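Resgate (manipulation method)

Resgate is a method for teaching two-armed robots to recover from small mistakes during tabletop tasks. It was developed by a group led by Khải Lương at the Starnmont laboratory and first described in a report dated 11 May 2019. The name is the Portuguese word for "rescue."

Shares: 200 | Comments: 5

Background

Robots trained by imitation copy the movements of a human operator. Most training sets hold only clean runs, in which every grasp and pour goes as planned. A robot trained this way may carry on with an empty spoon or stop moving when an object slips, as it has seen few states of that kind. An earlier system from the same laboratory, Zulluton, dealt with this by adding random noise to the arm positions. It worked for reaching and stacking but did little for loose material such as beans or grain.

Method

In Resgate, the operator records short segments that begin after an error. A segment ends when the task is back on a normal path, and the error itself is left out of training. The first collection held 3,623 complete runs and 1,109 recovery segments. Both types are used to train a single policy, with recovery segments given extra weight in the early stages. The policy receives camera images and joint positions and predicts a short series of movements for both arms.

Scooping and transfer

The main test task is moving roasted coffee beans with a spoon. Beans shift under the spoon and can drop outside the target, so two attempts rarely go the same way.

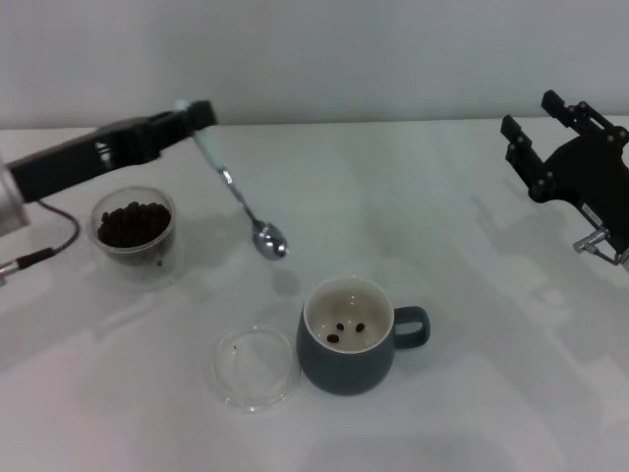
Does the robot need to be told that it has made a mistake?

The method has no separate error detector. The policy picks its next movement from the current images and joint positions, and recovery behavior is learned along with the rest of the task.

Later work

A variant named Thái, released in September, shortened the recovery segments and dropped the extra weighting. Lương's group reported similar results on scooping but weaker ones on tasks with lids. Neither version handles liquids.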